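Bon, petit fil sur le déménagement de ma cuisine, vu que vous êtes plusieurs à m'avoir demandé où j'en étais. Prenez un thé, je suis bavarde ce soir. 1/

Pour celles et ceux qui débarquent : je quitte l'appart de la rue en pente (celui avec l'évier minuscule) et je vais deux rues plus loin. Deux rues ! Je me disais que ça se ferait à pied, en pantoufles, en sifflotant. 2/

Sauf que j'ai une collection de vieux moules à gâteau. J'avais toujours dit « une cinquantaine » à ma sœur pour ne pas l'inquiéter. J'ai fait l'inventaire hier soir : 165. Cent soixante-cinq, avec les petits moules à madeleines dépareillés, d'accord, mais quand même. 3/

Du coup j'ai trié. Règle numéro un : si je ne l'ai pas utilisé depuis avril, il part. Règle numéro deux : sauf s'il est joli. Vous voyez le problème de la règle numéro deux. 4/

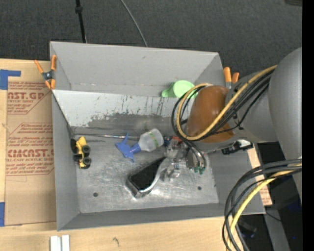

Les kouglofs, je les garde tous, c'est non négociable. Celui en terre vernissée vient d'un vide-grenier, je l'ai payé 2 euros et il démoule mieux que tout ce que j'ai acheté neuf. Beurre mou au pinceau, bien dans les creux, un voile de farine, et hop. 5/

Par contre les moules en silicone Plovo, adieu. Ils se tordent dès qu'on les soulève, la pâte file dans un coin et on se retrouve avec un cake en forme de virage. J'en ai mis 51 choses au total dans les cartons à donner, dont quasi toute la série. 6/

Côté emballage : torchons entre les moules en céramique, papier journal pour les autres, et surtout on n'écrit pas « cuisine » sur le carton. TOUT est « cuisine ». J'écris « kouglofs », « tartes », « trucs bizarres ». Le carton « trucs bizarres » est le plus lourd, évidemment. 7/

Question pour les spécialistes : mon grand moule en cuivre de chez Echeverri a verdi à l'intérieur. L'étamage est bien parti. Je le fais rétamer ou je l'accroche au mur ? Le devis m'a fait tousser. 8/

On est le 23 décembre 2018 et ma bûche n'est pas commencée, le batteur est au fond d'un carton et je ne sais plus lequel. Je parie sur « tartes ». 9/

Je file fouiller. Si quelqu'un dans le quartier a un batteur à me prêter jusqu'à mardi, je paie en madeleines ! 10/10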